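A pasta de argolas Hsieh custa 149 coroas e leva 600 folhas. Usei-a desde fevereiro para as atas.

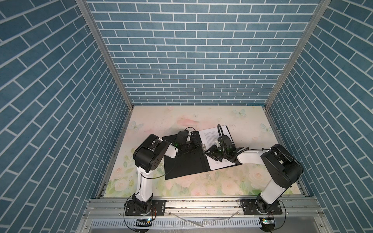 Pasta preta aberta sobre a mesa.

As argolas fecham bem – com a pasta cheia, prendem um pouco.
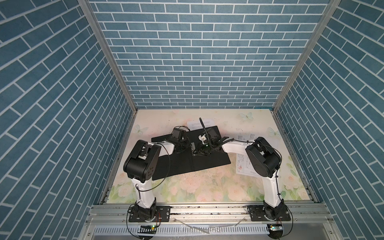

Tampo com rosas e borboletas.

As folhas finas rasgam nos furos ao fim de algumas consultas.
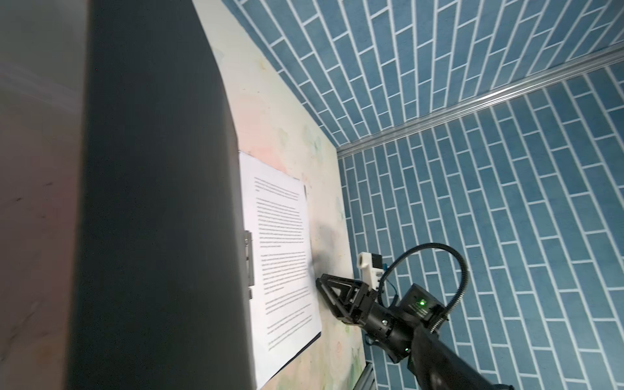
Com reforços autocolantes o problema passa. O índice de 23 separadores é fraco. 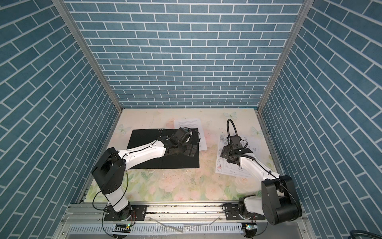 Clube de Arquivo de Ditcombe

Compraria outra, sem o índice.

Chun-hung Shek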